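Vultwood Writers' Residency
Frequently Asked Questions for Applicants

The Vultwood Residency supports authors of fiction and literary nonfiction who are working on a book-length manuscript. Applicants should read this page in full before writing to the office.

Who may apply?

The residency is open to writers aged 18 and over of any nationality. Applicants must have published at least one book, or 6 short pieces in edited magazines or anthologies. Self-published work is accepted if it was issued with an ISBN. Students enrolled in a degree program in creative writing are not eligible until they have graduated.

May I apply if I write in a language other than English?

Applications are accepted from writers in all languages. The work sample must be submitted in English translation, together with the same pages in the original. The translator must be named on the first page. Writers who have changed their working language in the course of their career may submit samples in both.

What does the residency provide?

Each resident receives a private room, a desk, access to the Bekar Reading Room and a stipend paid in two parts. The first part is paid on arrival and the second at the midpoint of the stay. Travel costs are not covered, except for holders of the Swai Fellowship.

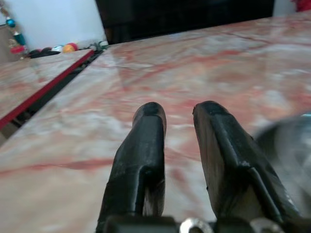

Marble-look tabletop, Vultwood.

What is the Swai Fellowship?

The Swai Fellowship is awarded each year to one writer completing a first novel. There is no separate form. Applicants who wish to be considered should check the box on page 2 of the general application and add a statement of no more than 200 words on the state of the manuscript.

How are applications judged?

Samples are read without the author's name by two outside readers. Those with the highest marks are passed to the selection panel, chaired by the novelist Tumaini Mfaume. The panel received 1131 applications in the last cycle and regrets that it cannot provide comments on individual samples.

When will I hear the result?

All applicants are notified by email in February. Please do not telephone the office for results before the end of that month.

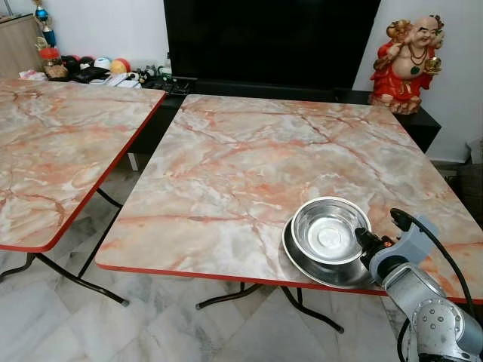
Can I submit a work sample that has already been published?

Published work is accepted, provided that it appeared within the past six years and forms part of the project described in the application. The place of publication should be given in the cover letter and left off the sample itself.

Am I required to give a public reading?

Residents are invited to take part in the Zindetti Evening Readings, which begin at 7 p.m. Participation is optional and has no bearing on the stipend.

May I defer my place?

A place may be deferred once, to the following cycle, on written request. Fellowship awards cannot be deferred.

Whom should I contact with further questions?

Questions not answered on this page should be sent in writing to Idrisa Makokha, Residency Coordinator, using the contact form. Please include your application number if you have already applied.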